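Left arm stalls at pre-grasp when a bowl is stacked on the plate

ecaceres
Posted 2024-07-16
We run a two-arm dish task on the Brarkeo stack, planner is Clutov, head camera only. Goal is to move the plate next to the sink into the basin. With a bare plate it works. With a bowl on top, the left arm goes to pre-grasp over the rim and the planner returns NO_VALID_APPROACH. Rim fit residual is fine at that point.

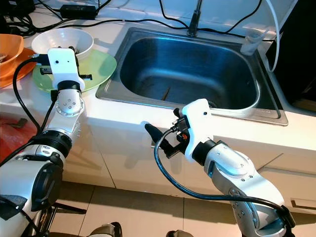 I have the collision margin at 6 mm and the planner timeout at 2,000 ms. Raising the timeout changes nothing. The right arm is commanded to hold near the front of the sink during all of this, so I assumed it was out of the problem.
Édgar Cáceres

ytello
Don't assume that. Clutov checks the swept volume of both arms even if one is on hold. Turn on the pair log and see which links it rejects.

mosquera_dev
I doubt it is the arms. If your segmentation merges plate and bowl into one object, the approach cone gets built from the merged hull and the rim is no longer a candidate. Dump the masks first.

ecaceres
Masks dumped. Plate and bowl are separate in most frames, merged in a few. Pair log shows 4 rejections, all left finger against bowl hull. 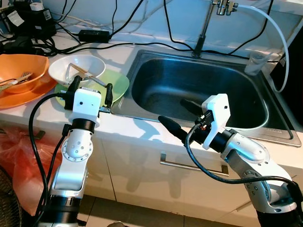 Head camera, bowl on the green plate with chopsticks across it.

ytello
Then you are both partly right. The chopsticks go into the bowl cluster and the convex hull stretches out over the plate rim. Your finger is inside that hull before it gets near the bowl. Use the Jovex decomposition instead of a single hull.

mosquera_dev
Decomposition hides the issue. Thin objects need their own class. Otherwise the planner lifts the plate with no idea there is something loose on the stack.

ytello
Separate problem. He asked why the approach fails – that is geometry. Payload stability belongs in the lift phase.

mosquera_dev
Disagree, but fine. Do not drop the margin to get around it. We tried that in April and chipped a plate.

ecaceres
Switched to decomposition, max 4 parts per object. Approach is now found on the stacked case in replay. Not run on the arms yet. I will open a ticket for the thin object class and assign it to Yesenia Tello unless she objects.

ytello
She objects. Send me the masks anyway.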